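Cleaning automation at Calladell

Cleaning automation at Calladell is the slow handover of floor work from people to machines at Calladell, a company that looks after office buildings. I've worked there for 8 years, first on the evening crew and now on the training side, so I'm writing this entry from the inside (the wiki editors said first person was fine!).

Background

Calladell bought its first floor machine, a Trandora scrubber, for the big lobby at the Rahman building. It did the long open stretches beautifully and got stuck pretty much everywhere else. Chair legs, rugs, cords, the strip behind the front desk: all of that stayed with us and our mops. The crew at Rahman was four people when the scrubber came and it's still four, but the evening looks very different. Two of them used to spend the whole first half of the shift in the lobby, and now they go straight up to the offices.

Teaching the work

The second stage is the one I'm part of, and it's called Vomomby. The idea is to record how people mop, hand position and all, and use the recordings to train a robot for the fussy rooms. Fikri Wattimena runs it. He used to clean the same floors I did, which helps a lot, because he knows a mop stroke changes the minute there's a cord in the way.

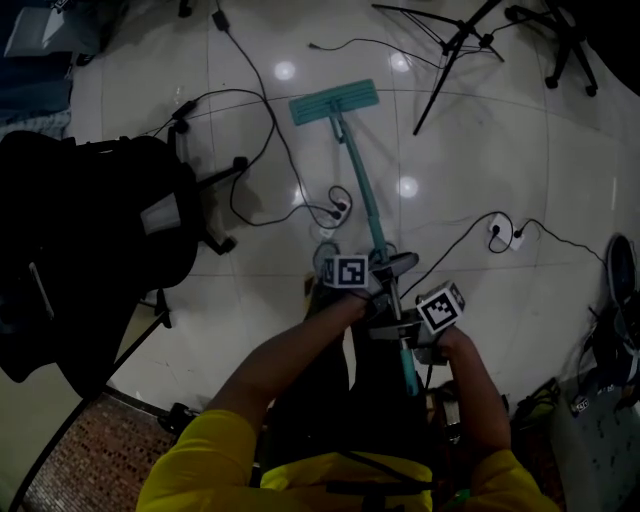

Mopping a tiled floor with a flat mop, with a patterned marker cube on the back of each hand.

The cubes let the software follow where each hand goes. You forget you're wearing them after a while, though I did bump mine on the handle constantly for the first week. A practice session runs around 40 minutes and then you swap, and it counts as paid shift time (we asked about that before anything else).

What changed for the crew

The biggest change is who gets asked. Before, somebody in an office wrote the cleaning plan and we got a printed sheet. These days Fikri comes down and wants to know why I turn the mop head before I reach a corner, and half the time I have to do it again slowly to find out myself!

There's worry too, and I'd be leaving something out if I skipped it. Some of my coworkers won't do the recordings, and the company lets them stay on regular shifts. The written promise that no hours get cut runs through December, and we're still waiting to hear what replaces it.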